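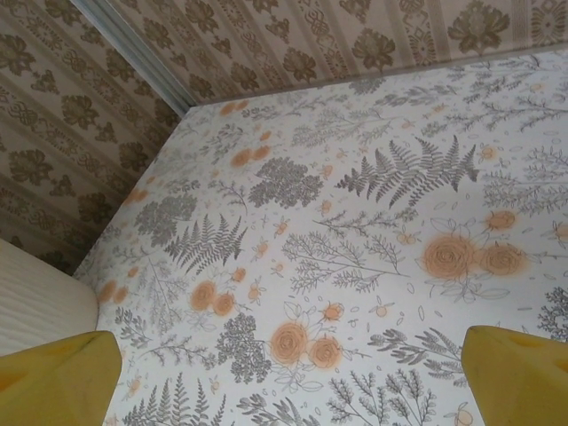 ## How to buy a printed tablecloth that fits

Size charts for tablecloths are mostly guesswork. The one Clevard prints on its packaging goes by the number of seats, as if every table for four were the same table. Ignore the seats and get a tape measure.

### 1. Measure the top

Measure the length and the width at the widest points. If there's a leaf you use more than twice a year, put it in first. Mine is a square table, 116 cm each way. I'll stick to centimeters, because that's what most of the labels I've dealt with use.

### 2. Pick a drop

The drop is the part that hangs over the edge. Stores like to show a long one. Try eating at it before you believe them: past 35 cm it sits in your lap, and chairs catch on it. Add the drop twice to each side:

 116 + 35 + 35 = 186 cm

So I need a cloth 186 cm square. If you're sewing your own, add 3 cm on every edge for the hem.

### 3. Allow for shrinking

"Preshrunk" can mean very little. If the label gives a figure, use it. If it doesn't, assume a cotton cloth will lose some length in the first wash and go up a size when the two nearest sizes are close. I bought a Tener cloth labeled preshrunk and it came out of a cool wash short on one side only, so I now had a rectangle.

Coated cloth won't shrink this way, but it creases where it was folded, and I haven't found that the creases "drop out overnight" as promised. Buy it off a roll if you can.

### 4. Check the print

Open the cloth all the way before you pay, or before the return window closes.

- Follow one row of the pattern along the hem. If it wanders off, the cloth was cut crooked, and ironing won't fix it.
- Ask for the repeat on large prints. A 69 cm repeat looks fine on a website and lopsided on a small table.
- Rub a damp white rag on the darkest color, somewhere near a corner. Any color on the rag will end up on the pale parts too.
- Leaves and flowers hide small stains better than stripes do. On a white background, gravy still shows.

### 5. Don't pay for "stain-proof"

Enach charges extra for a stain-resistant finish. I tried it with coffee and with beet juice. The coffee wiped off, the beet juice stayed, and after a summer of washing (I stopped keeping track in August) the coffee stayed as well. A plain cloth and a quick rinse under the cold tap did the same job for less.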